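Bedding & Linens > Sheets and Sizing
Thread: Do you iron sheets? Be truthful

mothbitten_65
My sister-in-law visited for Thanksgiving week and asked, in a voice you'd use with a sick dog, whether our iron was broken. She meant the guest sheets. I have never ironed a sheet in my life and I'm wondering if there's a whole society of sheet ironers I was never invited to join.
They're the Plorari cotton percale, beige, washed warm, dried until the dryer gets bored.

Posted 26 November 2020

flatworkfan
Hello from the society. I iron pillowcases and the top 20 inches of the flat sheet, the part that folds over. The rest is between you and your feet.

greta_garbage
Percale wrinkles. It's a crisp weave and that's the deal you make. If you want smooth, get sateen and put up with sleeping in a warm envelope.

pressing_matters
Sateen wrinkles too, it's just sneakier. The problem is the dryer. Take them out while they're still a little damp, put them straight on the bed, pull hard at the corners. Done. I've had the same Driritz sets for years and they don't look like a road map.

greta_garbage
So your advice is to sleep on damp sheets.

pressing_matters
My advice is to do it in the morning, like a person with a plan.

mothbitten_65
I have never made a bed in the morning with clean sheets. They go on at 11 at night, by someone who is already angry.

oldhotelhand
I worked in a hotel laundry for two winters. Everything went through a flatwork ironer the size of a minivan, and that's why hotel beds look the way they do. You can't get there with a home iron and you shouldn't feel bad. Also ours were a poly blend. Guests used to ask where they could buy "that lovely cotton."

flatworkfan
Please don't tell me that. I bought a set from the Oko catalog because it said hotel quality.

oldhotelhand
Then it may well be.

thrifty_in_flannel
Disagree with the whole thread. Flannel from November on, no ironing, no pulling, no guilt. In January I don't care what my bed looks like, I care that I can get into it without making a noise.

mothbitten_65
Tried the damp method this afternoon, with great ceremony. Pulled the corners until the mattress complained. I'd call it better, in the way a C is better than a C minus. 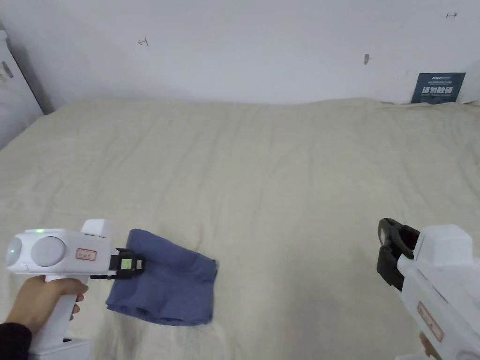

The fold-over part I did iron, once, on a towel on the dresser, and it took longer than dinner. If she comes back at Christmas she can bring her own iron and do the rest.

pressing_matters
How full was the dryer? If you put both sheets and a duvet cover in together they roll up into a burrito and no amount of pulling will help.

mothbitten_65
There may have been a burrito.

greta_garbage
Still say it's the percale. Alemayehu sells a washed linen that's supposed to be wrinkled. You pay extra and then relatives compliment you on it.

flatworkfan
I iron my linen.

greta_garbage
Of course you do.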